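How to Ask for Public Records From a Prosecutor's Office

47 shares | 12 comments

I filed my first records request because I was mad about a plea deal in my town, and I did it all wrong. I asked for "everything" on a county attorney in Mulcahy and got back a bill estimate for 1,709 pages. I've sent plenty more since then and I've gotten a lot better at it, so let me walk you through how I do it now.

Start by finding out who keeps the thing you want. The prosecutor's office has its own emails, letters and expense reports, but the court clerk has the filings and the police have the incident reports. If there was an ethics complaint, that usually sits with a state body that has its own rules about what it can release. I once waited most of September for a file that was at the clerk's counter in Rustholm the whole time!

Next, look up your state's records law and write down its name. Put that name in your first sentence. You don't need fancy legal talk (mine are about as plain as a note to a neighbor), but the person opening the mail needs to know it's a formal request.

Then get narrow. Give a date range, names if you have them, and the kind of record. My friend Gergely Szilágyi got 39 pages and a very polite cover letter by asking for "emails between the county attorney and the victim services coordinator about scheduling" over two months. I'd asked for nearly the same thing with no dates and got the giant estimate. Guess who paid less.

Add a line about money. I write "please contact me before doing any work that will cost more than $25." If you want a fee waiver, ask for it in the same letter and say how you'll share what you learn.

Send it by email if they take email, and keep a copy. I log the date I sent it, the date they answered, and the name of whoever answered. When the deadline in your state's law goes by, write back with the original attached. Stay friendly - the clerk didn't do whatever it is you're mad about.

If they say no, ask which exemption they're using, in writing. Victim names, medical details and open investigations are often held back, and some of that is there to protect people who've been through enough. You can still ask for the rest with those parts blacked out. The Cledoder office turned me down flat, and when I appealed I got 187 pages with some black bars on them.

Sorting is the last job, and I do it on paper, old school. Everything goes into one pile by date, then I pull out duplicates, and there are always duplicates (my Pornum request had some 309 pages and the same memo kept popping up). Get yourself a plain open-top bin for the pages you're finished with, like the white plastic basket in the photo, only without a teal cloth hanging over the rim, and set it up on a low wooden box if you'd like to bend less. Leave the finished pages in there until you've written up your notes, then file them with your request letter on top.

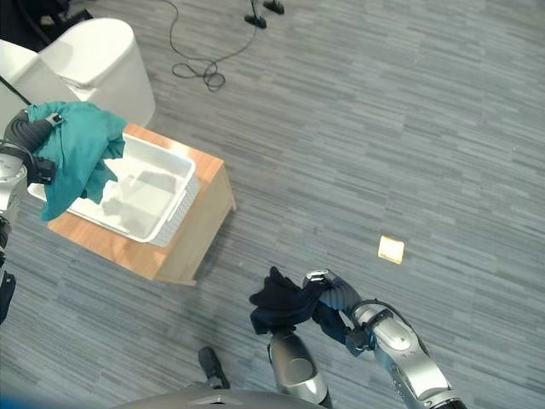 Contact | Copyright, all rights reserved | Back to top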